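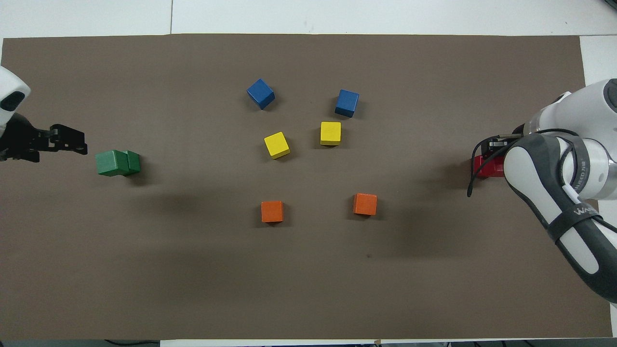
The Sample Box

By Covadonga Goicoechea
July 6, 2020

The box from Irnano came while Partanen was at lunch, so Odile signed for it and put it on his chair. When he got back he moved it to the floor and sat down.

"Those are the pens," she said.

"I know what they are."

The order was for 100 metal pens, engraved, to be given away at the spring trade show in the city. The show had been called off. The client, a plumbing supply company called Pumis, still wanted the pens. Their man on the phone said they were paid for and somebody would use them.

Partanen cut the tape with his key. The pens were in paper sleeves, 24 to a bundle, with four left over in a plastic bag. He took one from the bag and read the side of it. Then he took another.

"What's their name?" he said.

"Pumis."

"Spell it."

She spelled it. He handed her the pen. The engraving said PUMAS, in clean capital letters, with the phone number under it. The phone number was right.

Odile found the proof in her email. It had gone out in January with the name spelled wrong. The client had written back one word, "Approved," and Partanen had forwarded it to the factory at 6:40 that evening with a thank-you.

"He signed off on it," she said.

"I typed it." 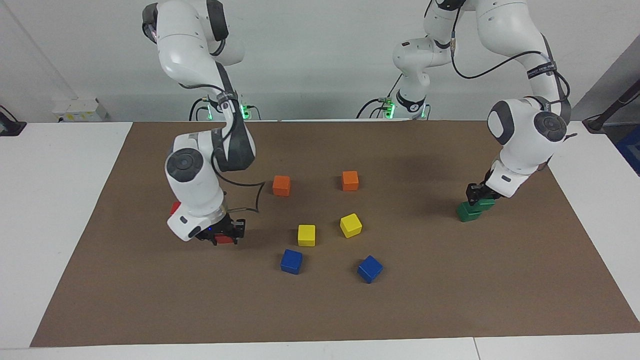 He called the factory first. A new run would take 22 days, and they would take nothing off the price. He wrote the figure on the back of the packing slip and looked at it for a while. It was most of what the shop had cleared since the shows stopped. Then he called Pumis.

Odile could hear only his half. He said there was a mistake on the pens and that it was his. He said the name. He listened. He said no, like the animal. He listened again, longer, and wrote something down.

"Well?" she said when he hung up.

"He wants to keep them."

"As they are?"

"His daughter plays softball. He wants 40 for the team and the rest for the counter. He says the customers know who he is." Partanen turned the slip over. "He asked if we do water bottles."

"Do we?"

"Planumeo does. We could get them through Planumeo."

She pulled up the order form and put the cursor in the first box. He came around the desk and stood behind her.

"P," he said. "U. M."

"I have it."

"Read it back to me anyway."

She read it back. He had her print it, and he went over it with one of the pens, touching the point to each letter, and then he put the pen in his shirt pocket and went to find more tape.

Filed under: Short Fiction, Work
Last updated: 9:14 a.m.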